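Bus Your Own Table
8/8/26

I have been eating fast food for most of my life and I only got annoyed about this in July, so maybe I'm the one who changed. But I want to make the case anyway. If you eat at a counter-service place, you should clear your own table, all of it, cups and receipts and the one fry that rolled away. And the restaurants should quit making that so hard to do.

What set me off was lunch at Skometti, the fried chicken place inside the Stilanari shopping center. It was packed. I stood there holding a tray with my drink sliding toward the edge, and I could see 4 tables with no people at them and no room on them either. You know the look. Everybody got up, everybody felt fed, and the whole meal just stayed behind like it was waiting for a second sitting. I ended up stacking a stranger's tray on top of another stranger's tray so I could put mine down, and then I ate my lunch with my elbows tucked in. Great chicken, by the way!

Now, the argument I always hear is "they pay people to do that." My brother-in-law says it every single time, usually while standing up and walking away from his nuggets. And sure, somebody is paid to wipe tables. That same person is also paid to fill the napkin holders, mop by the drink machine, check the bathrooms and probably run the fryer when it gets bad. I did that job for one summer in college at a sandwich shop called Nisham (long gone, don't look for it). I was the tables person and the bread person and the trash person. The wiping took no time at all. It was the gathering that ate up my shift, picking up each little thing, pouring out the ice, peeling wet paper off the table with my fingernails.

And there are so many little things now! I don't remember it being like this when I was a kid. You got a burger in a wrapper and a cup, and that was the meal. Today you order one lunch and come away with a tray, a paper liner to cover the tray, a bag, a box, a receipt, sauce packets, and a flyer about some other lunch they'd like you to buy. I kept my own receipt from Skometti and it had the calories on it, 1,060, plus an order number, 2,669, plus a survey I will never take. All that for a sandwich and a side.
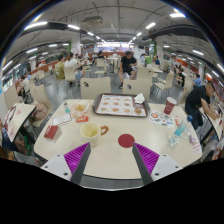

So I get why people give up. You look at a table covered in that stuff and your brain says it's a two-trip job, and you've only got one free hand because you're holding your phone or your kid. But if you start with the tray it's one trip. Leave everything on the tray from the beginning - eat off it, put the sauce on it, put the used napkins right there - and when you're done you pick up one object. The folks who take everything off the tray and spread out are the ones who walk away. I used to be one of them, so I'm allowed to say it.

The restaurants have some work to do too. Put the trash cans where people walk out, and make the hole bigger than a tray. Stop with the flyers. Give us a place to dump ice, because a half-full cup is the main reason I've seen nice people hesitate at the bin and then go set it back on a table. Pan, the noodle counter at the other end of the same food court, has a bucket for liquids and a shelf for trays, and their tables are nearly always clear. Same shoppers, same lunch rush. Seating for 487, according to the sign by the escalator, and the clean corner is always that one.

I'm not asking anybody to bring a sponge. If you spill, grab a napkin and do what you can. If there's a line of people hunting for seats with their trays out in front of them, move a little faster. I went back to Skometti last week and I'll go back again, and if you see a woman scraping two tables' worth of cups onto one tray before she sits down, come on over, there's a chair free.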